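Community Help > Transportation and Rail Safety > Crossings and Road Closures

Blocked crossing on Meten Road: who should be notified, and when?

Posted by TownshipClerk_East

Our township has one public road that crosses the Skandar branch line at grade, at Meten Road. Since the line reopened to through freight in July, trains have stopped across the road on several occasions while waiting for clearance into the Weidemann yard. The longest blockage on record with our office lasted more than an hour and delayed a school bus and a fuel delivery. There is no other paved route to the homes on the north side.

Residents have been calling this office, the county dispatcher and the railroad, often all at once, and they have received different instructions from each. We wish to publish a short notice that tells residents whom to call first and what information to have ready. We would also like to know whether the township may fine the railroad. An older ordinance in our files sets a limit of 15 minutes, and the question of whether it can be enforced has come up at two meetings without a clear answer.

Any guidance from other local offices or from persons with railroad experience would be appreciated.

Posted by Trarnora_Public_Works

Our department handled a similar matter at a crossing near Trarnora, and the procedure below was adopted after consultation with the railroad and the county.

The first call should be made to the railroad, using the emergency telephone number on the blue sign posted at the crossing. The sign also carries an inventory number that identifies the exact location. Callers should read that number aloud before describing the problem. The person who answers is able to reach the train dispatcher directly, and the county is not.

If there is a medical emergency, a fire, or a vehicle stuck on the tracks, residents should still move away from the tracks before making any call. A medical emergency or fire on the far side of a stopped train should go to 911, and the county dispatcher will contact the railroad. Please state this plainly in the notice. In our case some residents believed they were required to call the railroad first under all conditions.

Residents should never climb between or under standing cars. A stopped train may move at any time and without a horn signal. We placed this sentence at the top of our notice in large type.

For each blockage, we ask residents to write down the following:

Crossing inventory number
Time the train stopped and time the road was clear
Direction of travel, if known
Whether any emergency vehicle was delayed

Our office keeps these reports in one log. After 6 months the log was presented to the railroad's regional office, and the train crews were instructed to hold south of the crossing when the yard was full. Blockages have not ended, but they are shorter and less frequent. 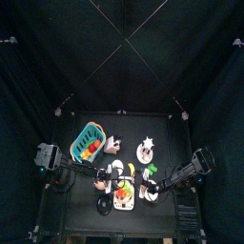

With regard to your second route, we would recommend asking the county whether a gravel farm lane could be opened to emergency vehicles by written agreement with the landowner. Ours is 510 feet long, gated at both ends, and the fire district holds a key. It has been used twice.

Posted by gradecrossing_retired

Call the number on the blue sign. The rest is paperwork.

As for the fine, the old ordinance is probably not worth much. Ours was thrown out.

Posted by County_Planning_Desk

The previous reply is correct in substance but should be explained more fully. Many state laws and local ordinances that limit the time a train may block a road have been struck down by courts on the ground that federal law governs railroad operations. The result has varied with the wording of the law and the state in question. The township should not issue a citation under the older ordinance until its attorney has reviewed it.

Reports may also be filed with the Federal Railroad Administration, which maintains an online form for blocked crossings. The form is open to the general public as well as to local officials. Filing a report does not clear the crossing and should not be used in place of the emergency number. It does place the event in a federal record, and that record may be cited in an application for grade separation funds.

We would further suggest that the school district be given a copy of the notice before it is published. Bus drivers will need a standing instruction on whether to wait or return, and that decision belongs to the district.

Posted by TownshipClerk_East

Thank you for these replies. The ordinance has been referred to the township attorney. The blue sign on the north side of the Meten Road crossing was found to be missing, and a replacement has been requested from the railroad. The notice will be mailed with the next water bill.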